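Ledari Town Walk Kit, Westa and Ekosow edition - review
Posted November 17, 2024

Quick one, bus in an hour. Did the whole walk twice now, once in April in sleet and once last week, so here goes.

If you don't know the place: Westa and Ekosow are two towns that look like one town. Same main street, Duan Road, and the municipal line runs along it. North curb is Westa, south curb is Ekosow. Two mayors, two libraries, two lots of garbage bylaws. Westa is the little one, 1121 people on the sign as you come in. Ekosow is bigger and doesn't let you forget it.

The kit is a cardboard sleeve with a fold-out map, a booklet (over 100 pages, more than you'd think from the thickness) and a card with a code for the audio. Sold at both libraries. Ekosow one keeps them behind the desk so you have to ask.

Map first. Good map. Really good. Colour coded by which side you're on, and the old creek bed is drawn in under the modern streets, so you finally understand why Duan Road has that kink at the feed store. Paper is too thin though. Mine went at the folds on the first walk and is now mostly tape. Should've been the waterproof stuff, I'd have paid a few dollars more.

Scale bar is in metres only, fine by me. My dad grumbled.

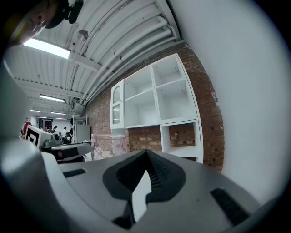 Grey hand-held gripper with its black notch.

Booklet. Written by Yaowalak Jaidee, and you can tell she's been through the actual minute books and not just the plaques. The founding chapter is the best thing in the kit. Both towns claim 1853. Both have a stone with 1853 on it. She goes through what each side had at the time - Westa had a mill lease and a man living in a tent, Ekosow had a survey plan and no residents whatsoever - and leaves you to make up your own mind. I came down on the Westa side. Tent beats plan.

The bit on the failed merger vote is nearly as good. I grew up here and had never heard that the two fire halls once refused to share a hose fitting. Different threads. There's a whole page on the threads and I read all of it standing outside the bakery.

Less good: the railway section. Drags. Long lists of station agents and what they were paid, and then the branch line closing gets one paragraph. That's the part people round here still talk about, so why so short? Also no index. A history book with no index, come on.

Audio. Hmm. Sound quality is clear, the reader has a nice unhurried voice, and the stop on the steps of the old customs shed (which was never a customs shed, it was a cheese store) made me laugh out loud. But the stops are timed for somebody who walks a lot faster than me. You get to the war memorial and the voice is already on about the hotel. Pause button is your freind. And the code only works on one phone, so if you're going as a pair you're sharing earbuds or taking turns.

The route itself is a loop, starts at the Westa bandstand, goes down the north side of Duan Road, over at the lights, back along the south side through Ekosow and then the river path. Took me a full morning with a coffee stop. River path is mud in April, just mud, boots needed and the booklet says nothing about it. Last week it was dry and lovely. Strollers OK on the street half, forget the river half. One set of steps by the weir with no way round it, and the map shows it as plain path. That needs fixing before someone with a wheelchair gets all the way out there and has to turn back.

Also the washrooms marked behind the Ekosow arena are locked outside hockey season. Small thing until it isn't.

Fairness between the two sides, since everybody local will ask: pretty fair. Ekosow gets more pages but it has more buildings left standing. Westa tore half of itself down and then put up a sign about it. The cover photo is taken from the Ekosow side, which I'm told caused some letters.

Who should get it. Anyone who's moved here lately, absolutely. Anyone with relatives visiting who've already seen the falls. Teachers maybe, though you'd want to pick chapters. If you only want an hour's stroll then skip the audio, borrow the map from the library and walk as far as the bakery.

Good: map, founding chapter, threads.
Bad: paper, railway section, no index, those steps.

Would I buy it again? Yes, and I more or less have to, given the state of the map. Keeping the booklet by the bed for now. Second editon is supposed to be coming with corrections, so if you spot something wrong, write it on the slip at the back and hand it in at either library desk. Four stars from me.

Comments are open below, be nice about Ekosow.

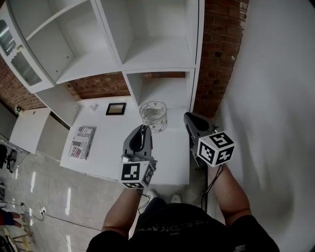
Muchen Xiong
Four is fair but you're too hard on the railway chapter. Those station agent lists are the only place my great-grandfather's name is in print, and I bought three copies because of it. Agree about the index, took me ages to find him. On the founding I'm with Ekosow - a tent is camping, a survey is a town. And the steps by the weir do have a way round, go back to the pumphouse and take the gravel lane behind the allotments. It's steep in one spot but a neighbour gets her scooter up it. Not on the map, so your point stands I guess.

Reply from the reviewer
Didn't know about the lane, thanks. Will try it and put it on the slip. Not budging on the tent.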